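3. Materials and method

3.1 Setting

The study looks at how people in shared offices help themselves to free snacks, and whether sorting the snacks by colour of container changes what gets taken. Earlier work on this has mostly been done in canteens, where people queue and pay and somebody is watching. An office kitchen is different. You walk in for tea, you see something, you take it or you don't. There is no till and no portion size set by anyone else.

We worked in one building, let out floor by floor to small firms. Two of them agreed to take part: Hemudow (second floor, mostly software and design) and Kustham (third floor, accounts and payroll). Kitchens nearly the same in layout — sink on the left, fridge on the right, a counter between. The Kustham kitchen gets more morning sun and is used more before ten. We did not correct for this, see Limits.

In total 229 people had a desk in the building during the study period. Not all of them used the kitchens. Staff who were on leave for the whole period are still in that figure, as neither firm would give us leave records, which is fair enough.

3.2 Snacks

Wrapped items only, single portion. Bars, small packs of biscuits, small packs of savoury crackers. Nothing loose, because loose items can't be counted fairly (half a handful of nuts is what, exactly) and because both firms asked for wrapped food. Fruit was left out for the same reason and also becuase it goes off over a weekend and people throw it away, and a thrown-away banana looks the same in the record as an eaten one.

All items came from one supplier, Brorkero, on a standing weekly order. Each kitchen got 40 items at each filling. Fillings were done before eight in the morning. Where the supplier swapped one bar for another we logged the swap and carried on. There were a few swaps in March and hardly any after.

3.3 Containers

Shallow plastic trays with rounded corners. The plan was to vary colour and keep the shape the same. Lemaire (unpublished pilot) used bowls of several sizes, and it is hard to say from that work whether people were reacting to the colour or just to how deep they had to reach. Shallow trays get rid of the reaching problem. Everything in them can be seen from the doorway.

Three arrangements were used:

Mixed. All kinds of snack in every tray, no order to it.

Sorted. One kind per tray, the colour fixed for the whole period, so that biscuits were always in the same colour.

Sorted and moved. One kind per tray as before, but the trays changed places at each filling.

We did not label the trays. A label tells people what the tray is for and we wanted to see if they would work it out. In the sorted arrangement they mostly did, and quickly — several people said at interview they had stopped looking at the wrappers by the second week and just went for the colour. In the moved arrangement the same people said they found it annoying, and two said they thought the cleaners were doing it.

Each arrangement ran in both kitchens, in a different order in each. Change-overs were made overnight.

3.4 Counting

Trays were counted at the end of each working day by one of the authors or by Anjana Hettiarachchi, who also did all the interviews. Counts were done tray by tray and written on paper, then typed up the same evening. Where the paper and the typed sheet did not agree the paper won.

An item found in the wrong tray was counted as left, not taken, and marked as moved. Moved items turned out to be more common than expected in the sorted arrangement. People pick something up, change their mind, put it back in whichever tray is nearest. We think this is worth a study of it's own.

Interviews were short, 24 of them, done standing up in the kitchen or just outside. Notes only, no recordings. Interviewees were asked what they had last taken, which tray it was in, and whether they had meant to take anything when they came in. The last question got the most useful answers and the most laughter. A written questionnaire went out by email afterwards and 75 came back filled in well enough to use.
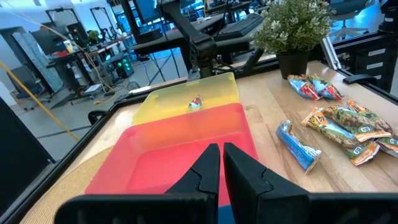
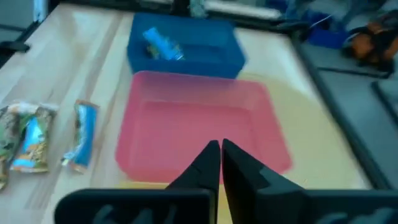
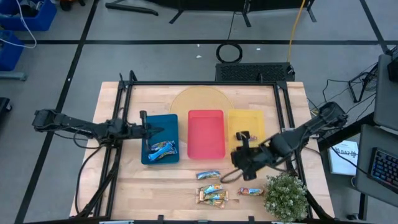

Figure 1. Plastic trays on a wooden tabletop.

3.5 Limits

One building, two firms. People on the two floors know each other and talk, so the kitchens are not fully separate, and at least one person at Hemudow went upstairs for biscuits when theirs had gone.

Morning sun in the Kustham kitchen, as noted. It may make some colours stand out more early in the day. We have no light readings.

End-of-day counts say nothing about when things were taken. A tray emptied by nine and a tray emptied by five look the same in the record. Counting at midday as well was tried for a short while and dropped, as people noticed and stood waiting for us to finish.

Colour and position are mixed up together in the sorted arrangement, and only the moved arrangement pulls them apart. Read the sorted results with that in mind.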